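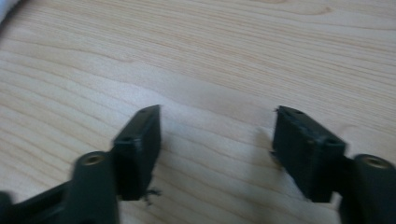
Demonstration Operators – Hand-Held Gripper Data (Casual, Part Time)
Herkton Robotics, Brosero site
Reference: 264

Herkton trains manipulation policies from human demonstrations. Operators carry out short tabletop tasks with a hand-held two-finger gripper fitted with a camera, and the recordings are used as training examples. We are seeking 11 operators for the next collection block, which starts in September.

The work

Operators are given a task card, a set of household objects and a start layout. Each task is repeated with changes to object position, table and lighting. Typical tasks are picking up and placing small items, folding cloth, opening containers and sorting cutlery. A demonstration normally lasts less than a minute. Resetting the layout takes up a good part of each shift and is paid at the same rate.

Duties
Perform demonstrations at a steady speed, with both fingertips kept in camera view through the grasp.
Record the open and closed positions of the gripper at the start of each session.
Check fingertip blocks, pivots and inserts for play or wear and tag any unit that needs service.
Mark failed or interrupted takes in the Burnero logging tool before starting the next one. Failed takes are kept and labelled, so please don't delete them.
Wipe down tables and fingertips between object sets.
Report task cards that are unclear or can't be done with two fingers.

Requirements
Able to hold and move a light tool for long stretches, seated or standing, with breaks.
Good fine motor control in either hand. Left-handed applicants are encouraged, as the current recordings lean heavily to the right.
Normal or corrected vision.
Careful written notes in English.
Legally entitled to work, and aged 18 or over at the start date.

No programming or robotics background is needed. Experience in assembly, lab work, catering or the skilled trades is useful.

Hours and conditions

Shifts are four hours, morning or afternoon, with a maximum of 17 hours per week for each operator. Paid breaks are included. Training takes two shifts and is paid in full. Operators who finish training are placed on one of two programmes: Pfister (kitchen and tableware) or general tabletop. Preferences are considered but can't be guaranteed.

Privacy

The cameras record the work surface, the gripper and, at times, the operator's hands and sleeves. Audio is not recorded. Jewellery and name badges must be removed before recording. Consent forms are sent out ahead of the trial session – please read them before attending.

How to apply

Send a resumé and a short note on your availability to the Brosero site office, quoting the reference above. State which hand you favour. Shortlisted applicants will be invited to an unpaid trial session of 13 minutes, using the same tool and one task card.

Applications close May 5, 2026.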